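Robot Manipulation Studio
Unit 4 handout: Block stacking in simulation
Instructor: Neema Mosoti. Lab help: Haziq Oei, afternoons until he runs out of patience, usually by 5:30.

What you're doing

Your team gets a simulated arm, a wrist camera and two blocks. You write the policy that puts one block on top of the other. A toddler can do this. A toddler has had more training time than you will get before January.

Start from the Druvwood starter code and leave the physics settings alone. Last year a team lowered gravity to improve their success rate, and it worked beautifully until I read the config file.

Seeds

Everyone runs the same 20 practice seeds. Grading uses 17 others, and no, you can't have them. Training is capped at 972 episodes per team. Ratih Menon's team asked whether crashed episodes count toward the cap. They do.
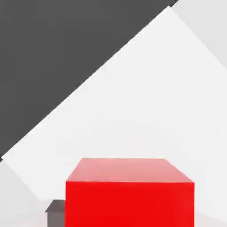

Log the camera view at every step, along with joint angles and the action you sent. When your policy fails at 2 a.m. and you write to Haziq, he will ask for the log before he says hello. "It was weird" doesn't go in the log. A step number does.

Look at your frames before you train on them. One team last year fed 2,283 of them to a network with the red and blue channels swapped, then spent two weeks tuning the learning rate.

Common ways to lose points

Hard-coding block positions. I shuffle them.
Dropping a block from a height and calling it placement.
Reporting your best run as your average run.
Naming every file final. Suryani Mandagi holds the department record with final_final_USE_THIS_9, and she's now a teaching assistant, so there's hope for you.

What to hand in

Code that runs on the lab machine, your logs, and two pages on what went wrong. If nothing went wrong, see me, and bring the config file.

Reading for next time: the grasping chapter, first half. The second half has the math in it and we'll get there soon enough.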